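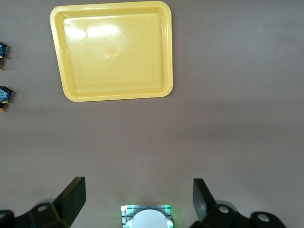 Posted in: Workshops & Open Days
May, by Cletus Pruitt

I nearly drove straight past the turnoff to Grodedwood, so I got to the Latcombe shed a bit after ten and the kettle was already on its second go. Open day at a shared workshop is my favourite kind of outing - sawdust, bad coffee and people who'll talk your ear off about bearings!

Most of the crowd was up the front at the lathes, but I went looking for the arm build down the back. They call it Erari. It's bench number 8, and the members have been chipping away at it for 2 winters with whatever the kitty allows (the running total on the whiteboard was $948, and somebody had added a sad face).

What they're after is simple enough to say: pick up small things and put them in a yellow tray. The fingers are flat black plates, squared off at the tips, and they open a lot wider than I'd have guessed. I asked if the shine on the tray bothers the wrist camera and got a long, happy answer about overhead lights that I followed maybe half of. They've been trying different lamp positions and writing them all down in an exercise book, 41 pages so far.

A bloke called Lindqvist let me have a turn at the controls. I was hopeless. You want to rush, and the arm really doesn't reward it, so I spent most of my go creeping sideways and apologising to the table. A girl in front of me had it sorted in no time, of course.

The shed takes up to eight visitors at a bench, so come early if you want a go. Parking's on the grass behind the hall, and bring coins for the sausage sizzle.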